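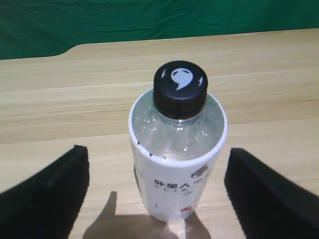
**Visit to the Plikier shared workshop, Grastville, 5/15/26**

Four of us drove over from Mackay for the open afternoon. The workshop takes up the back half of an old print shop, and the door is on the alley side. Parking on the street is free after noon.

Bjarke Baldursdóttir showed us the arm her group has been building since September. Plikier has 17 members and 5 of them work on it regularly. They meet two evenings a week. Parts have cost $147 so far, not counting the motors, which came out of a machine that a member in Tresbridge was scrapping.

The gripper is the part they have changed most. It has two black fingers with squared-off ends, and at present it works over a wooden table with a green cloth hung behind it. The test item is a water bottle with a black ridged cap and a white label. The fingers open wide enough to leave bare table on either side of the bottle. Bjarke said clear plastic gives their software more trouble than anything else they have tried, and the label helps.

We asked about grip force. The first version crushed paper cups, so they put a limit on the motor current and added a setting for each item. The settings are in a plain text file that anyone in the group can edit. She would like to replace that with a sensor in each finger but has not picked one.

Each visitor could run a set of 20 tries on the bottle from the laptop. I did one set and wrote down 17 good lifts. Two of the misses came right after I changed the approach height, so I would leave that alone next time.

Other notes:

- The power supply is fused on both sides. We should do the same on ours.
- Cables run in cloth sleeve, tied at each joint.
- The stop button is clamped to the table leg and is easy to reach sitting down.

Bjarke is sending us the drawings for the finger mounts. I said we would bring our own base plate over to check the bolt pattern.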